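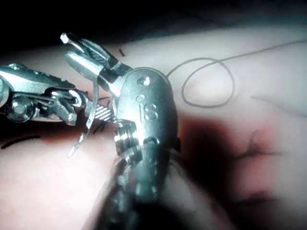

Film & TV Fans Help Desk — Celebrity and Red Carpet Team

How do I get a seat in the fan section at a premiere without paying a reseller?
Posted 2025-10-30

Hi everyone! My sister and I have loved the Flornar movies since the very first one, and we would so dearly like to stand by the carpet when the new one opens at the Noltska Theater in May. We're not after selfies or anything grand, just a wave and a look at the gowns. A site is offering me two fan wristbands at $75 each, and my sister thinks they were free last time. Does anybody know how it works, and how early we'd have to get there?
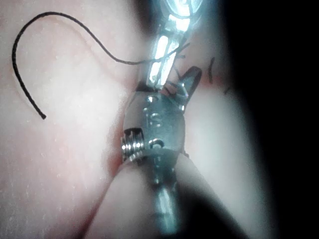 Answer 1 (marked helpful)

Your sister is right, bless her, they're free. I went to the last one and had the loveliest evening, sore feet and all. The theater opens a sign-up page on its own website a couple of weeks before, and you put in one name plus one guest. They gave out 1,000 wristbands that year and mine was number 726, so I was well back from the rope but could still see the stairs. The name on the sign-up has to match your ID — they did check mine — so I wouldn't hand money to a reseller.

As for timing, I got there a little after lunch for an evening carpet. Bring a folding fan, a snack that doesn't crumble, and a phone charger. Big bags were turned away, and so was a stepladder, poor man. The cast came out in no order I could make sense of, and the leads signed mostly on the left side, nearest the cars.

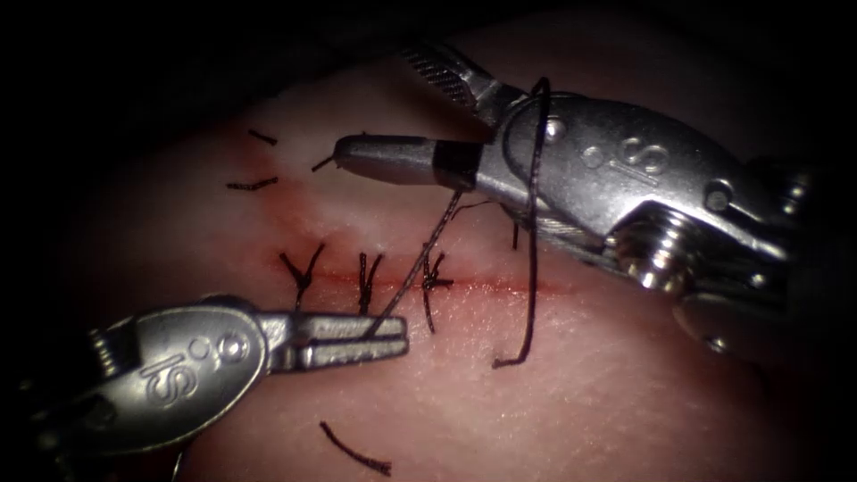
Answer 2

just go and stand across the street, you can see fine and there's no line. Might be different now they moved the barriers, not sure
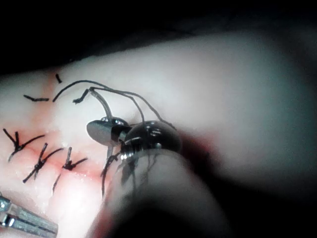
Tobiloba Nwosu: I'd be careful with the across-the street idea, dear. Last time the sidewalk by the Drosico parking garage was closed off before the first car pulled up, and we all got sent around the block and missed Vasylenko's whole entrance. Sign up for the wristbands, and if you don't get them, the arrivals are usually streamed on the theater's page.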